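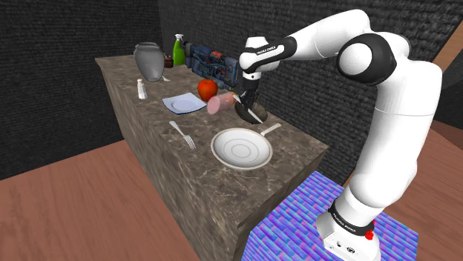
**Student robotics club of Flendcombe opens its kitchen simulation to other schools**

FLENDCOMBE, March. The robotics club of Drudolthorpe College announces that its simulation project, Plimum, is now open for other student teams. In Plimum, students teach a robot arm to do small tasks at a kitchen counter, all inside the computer.

The project has 11 members, who prepared 200 tasks during the school year. "Our students can make a mistake 400 times in one evening and try again," said Delia Alarcón, teacher of the club. "They learn very much from this."

Elif Naz Baysal, student leader, will present the work at the Karaca student competition.

Teams who wish to join can write to the club through the college office.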